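Annelies Danzer would like people to stop asking her when the arms will be ready. She has run trials of warehouse equipment for Prirkodico, a small mail-order packer, long enough to have a shelf of manuals for machines the company sent back. The kit now on her floor comes from Miltora: 2 arms, an enclosure to put them in, and a subscription she describes as "the part they mention last."

The subscription is 140 dollars a month. Danzer has no quarrel with the figure itself. She minds what it buys.

"You pay it and you get updates," she says. "I asked what was in the last one. They sent me a link to a page that said 'improvements.'"

Miltora's brochure promises that a new user can teach the pair a sorting job in an afternoon. I read her that line. She looks at the ceiling for a while.

"Whose afternoon? Mine ended at nine at night. And I had Chung's installer standing next to me, who does this for a living. If you're a shop with 3 people, who is standing next to you?"

She is fairer to the hardware than I expected. The arms are light, she says, and the cables can be reached without taking anything apart. She likes that the two can work on one item together, one from each side, which the single-arm Enereo kit she tried earlier could not do. Flat things are what she cares about most: wallets, booklets, folded cards. They slide and they don't give a gripper much to hold.

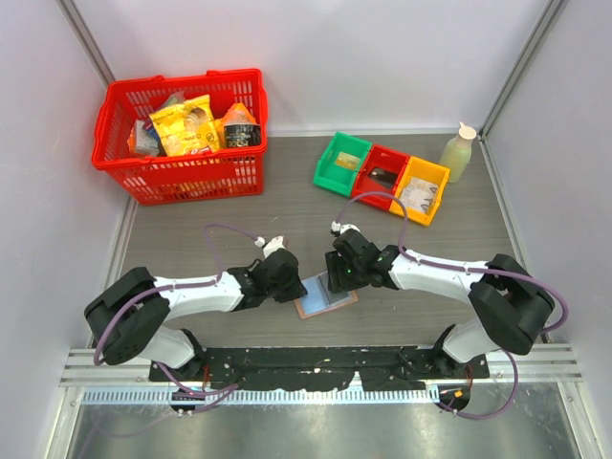 *Two-arm work on a flat item inside the enclosure, with bins and a basket of packaged goods behind.*

I ask whether handling something like that counts as a success. Danzer says it depends on who is keeping score.

"Miltora counts a pick when the fingers close. I count it when the thing is in the right bin and it isn't bent. Ask them for my kind of number and you wait a long time for the email."

The sales deck claims the grippers are good for 3,000 cycles before the pads need changing. She hasn't reached that yet and won't guess. What she wants is a price for the pads, in writing, before she signs for a second unit. So far she has been told they are "affordable."

Would she buy it with her own money? "For a school, maybe. For somebody who likes to tinker. For a packing line, I'd want to see it run in June with the doors open and the dust coming in, and I'd want to pick the items myself."

The trial has another month on it. Danzer has asked Miltora for a copy of the cancellation terms, and she is keeping the boxes.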